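Archive Index Previous by thread Next by thread Reply Search

From: Eilidh Cairns
To: unedcombe-hardware
Date: 6 Nov 2025
Re: Dell towers, memory order before strip-down

Rhona Nisbet wrote:

> I have 26 of the Dell towers on the Zitemport shelves and 12 more to
> come. The sheet from May says to pull the memory last, after the board
> is out of the case. Is that still what we want? I find the latches
> easier to reach with the board screwed down. Also, do I log empty
> slots, or only the modules?

Rhona,

The May sheet is out of date on this. Pull the memory first, with the board still mounted and the case lying on its side. The tray holds the board flat, so it doesn't flex when you press the latches.

Order of work for the dual-bank boards:

1. Side panel off, power lead out, hold the power button for 4 seconds.
2. Processor out, if one is fitted. Lower the retention lever again afterwards so it doesn't catch on a sleeve.
3. Memory, starting with the outermost slot in each bank.
4. Drives and cables.
5. Board screws, then lift the board out.

Log both. Guthrie matches our list against the Resurico intake form, and a blank line there gets read as a missed check. Write "empty" for the slot and move on.
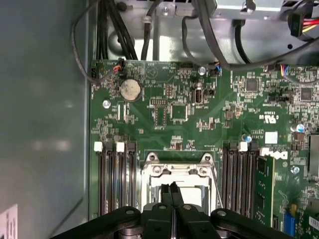

With four slots on each side of the socket, write the bank before the slot number – left or right, seen with the case lying in front of you. Latch color is no guide to the bank. White and dark ones turn up on both sides, so go by position.

An empty socket also gets its own line. Put "no CPU" and check the contacts with a lamp if there is no cover over them. Bent contacts go in the remarks column, and the board goes to the spares rack with an orange tag.

Ticket 859 is open for the revised sheet. If your 12 arrive before it is posted, use the order above.

Eilidh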